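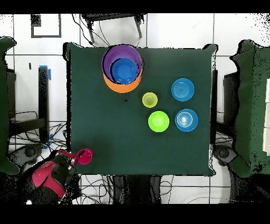

Brusero Square Table Cover, Dark Green

Item group: Table linens
Sold by: Clostwood
Page updated: 2021-01-05

The Brusero is a plain woven cover for small square tables. It has no pattern, no border and no printed side, so either face can go up. We sell it mostly to day care rooms, church halls and people with a card table they want to use for more than cards.

Sizes

Small: 33 inches square. Covers the top of most folding card tables with very little drop.
Large: 63 inches square. Hangs down on all four sides of the same table, or covers a bigger one.

Measure the top of your table edge to edge before ordering. Add twice the drop you want. A four-inch drop means adding eight inches to the width. The cloth is cut by machine and can be off by half an inch in either direction.

Fabric

Cotton and polyester blend, medium weight, 200 grams per square meter. It is heavy enough to stay put on a table indoors. Outdoors you will want clips, which are not included. The large size has a folded and stitched hem. The small size is sold with a cut edge and will fray a little with each wash until it settles. If you don't like a frayed edge, order the large size and hem it down, or run a zigzag stitch along the small one before you wash it.

The cloth is not waterproof. A spill will go through to the table if you leave it. For painting or water play, put the Dultosell clear liner on top. The liner comes on a roll and can be trimmed with kitchen scissors.

Color

Dark green only. The burgundy was dropped in October and we don't expect it back. Green from different dye lots may not match exactly, so if you need several covers for one room, put them on the same order and we will pull them from one lot.

Washing

Wash before first use, by itself, in cold water. The first wash will give off some dye. After that it can go in with other dark colors. Tumble dry low or hang it up. Expect it to shrink by roughly an inch in the first two washes. Iron on medium, slightly damp. No bleach and no fabric softener. Softener leaves a film and the cloth stops soaking up small drips.

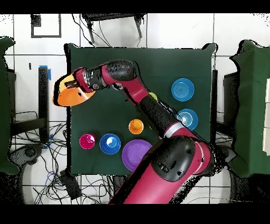
Szulc: Bought two of the large ones for our preschool lunch room last year. They wash well and the green doesn't show juice. Mine shrank closer to two inches in length and hardly at all in width, so I'd size up if you're cutting it close. The corners also curl unless you take them out of the dryer right away.

Reply from Clostwood: Thank you. Length does shrink more than width on this weave, and two inches is more than we see in our own washes. Hanging it up wet and pulling the corners square will help with the curl.

Ordering

Single covers ship folded in a paper sleeve. Fold lines come out with the first wash. Orders of 80 or more ship flat in cartons and need an extra week.

Unwashed covers can be returned within a month. We can't take back covers that have been washed, hemmed or trimmed. For a fabric swatch, send us a note with your mailing address and the words "Brusero green" in the subject line.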